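Home | Notebooks | Bench log | Methods | Contacts | Search

August, started 9:40 am

Continuing the adhesive comparison for the ledger repairs. The Thorlacius ledger (1866, half calf, boards detached) is still under weight and stays there until the spine lining is settled. All of today's work was on dummies made from offcut text block stock, same weight and near enough the same colour.

Wheat starch paste cooked as usual, strained twice, left to cool covered. Second batch cut with methyl cellulose at one part in 4 by volume. The straight paste grabbed faster and cockled the lining tissue along the grain. The mix slid more under the brush and gave me time to square the tissue, but it needed a longer press. Both released cleanly with a damp swab on the test strips. Peel was by hand only, so treat that as a feel and no more.

Linings tried: the thin kozo from the Stostover order and the heavier grey sheet left over from the Sukbridge parish registers. The grey is too stiff for a spine this narrow. It held the opening to a shallow V and the first gathering stood up on its own. Kozo in two layers opened flat to the middle of the block. One layer opened flatter still but creased at the head after 11 openings, which rules it out for anything going to a reading room.

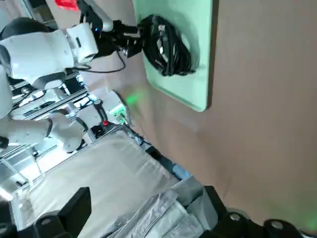
Leather consolidant next. Red rot on the calf is worst at the joints and the tail cap. Applied to loose scraps from the old spine with a soft brush, one coat, then a second coat on half of them. Two coats darkened the surface more than I would like and left a slight shine at low angles. One coat stopped the powdering on a white cotton wipe. Going with one coat, joints only, and leaving the boards alone.

Board reattachment: linen tabs or a joined inner hinge, undecided. Tabs are quicker and can be undone. The inner hinge would cover part of the stationer's ticket on the front pastedown, and Liliana Russo wants the ticket left fully visible for the catalogue. Tabs, then, unless the cords turn out to be weaker than they look.

Sorted the Prolasow blotters too. They had gone in the wrong drawer. Around 600 sheets, a fair share of them foxed at the corners. Foxed ones are for pressing dummies only. I have pencilled a D on the top sheet of each bundle.

2:15 pm. Checked the first dummies out of the press. Straight paste still cool to the back of the hand, the mix cooler again. Put both back with fresh blotter.

To do:
– change blotters before leaving
– cut kozo for the real spine, grain head to tail, leave a margin
– ask Liliana whether the loose index leaves go back in or into a folder
– paste is good until tomorrow, then bin it
– re-test the two-layer lining after a full night in the press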